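Adden Hand-Held Gripper Set: Setup and Care

The Adden set is supplied as a matched pair of grippers, one for each hand, each with a marker cube for position tracking. It is intended for tabletop work with small household and cosmetic items. Revised September 2023.

Fitting the marker cubes

Each cube is mounted above the hand grip and must sit square to the body. Tighten the two mounting screws evenly with the key provided. The printed faces should be kept clean and free of scratches, as a worn marker will reduce tracking range.
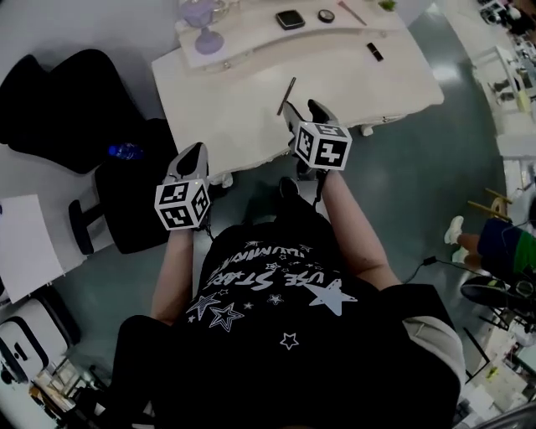
Left and right units are calibrated separately at the Grabner plant and carry different records. Cubes should not be exchanged between them. If a cube is removed for any reason, the Sendex calibration routine must be run again before the unit is returned to use. The routine takes 37 seconds per gripper.

Care of the fingers

Finger pads are a wearing part. Inspect them at the start of each shift and wipe them with a dry, lint-free cloth – solvents will harden the surface. Thin objects such as makeup brushes are a good check of alignment: both fingers should meet the handle at the same moment, without twisting it. Pads that fail this check should be replaced in pairs. Expected pad life is over 200 hours of regular handling.
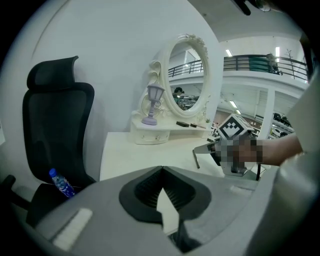
Spare parts and service

Replacement pads, cubes and screws may be ordered from Bastmont under kit number 179. Please state whether the left or right unit is concerned. Repairs to the jaw drive are carried out at the Grabner plant only, and units sent in for service should be packed in the original case with the cubes attached. The service desk is closed for the last week of December.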